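Survey of Household Storage Habits in Brusthorpe
Project report, 8 Jan 2024

3. Method

In October our group visited 10 homes in the Kalwood district of Brusthorpe. We asked the residents where they keep small things which are used only a few times in a year, such as jewelry, holiday ornaments and spare keys. Each visit had 4 parts: a short talk, a look at the storage places, a list of items and a second talk. Before this we sent a paper form to 200 addresses, but the answers were too short to be useful, so the form is not used in the results. 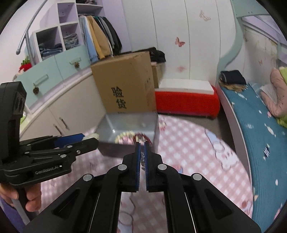 Figure 4. Storage bin on the floor, with a round woven ornament in it.

4. Results

Most residents keep decorations in closed boxes on a high shelf. Bins without a lid stay near the floor, and there the items become mixed quickly. Chains and strings of beads were named most often as difficult to keep in order. Families with small children used more bins, and the older residents preferred drawers with paper labels.

We did not find a clear connection between the size of the home and the number of storage places. This was against our expectation in section 1. One weak point of our work is that all homes were in the same district, and the rents there are similar.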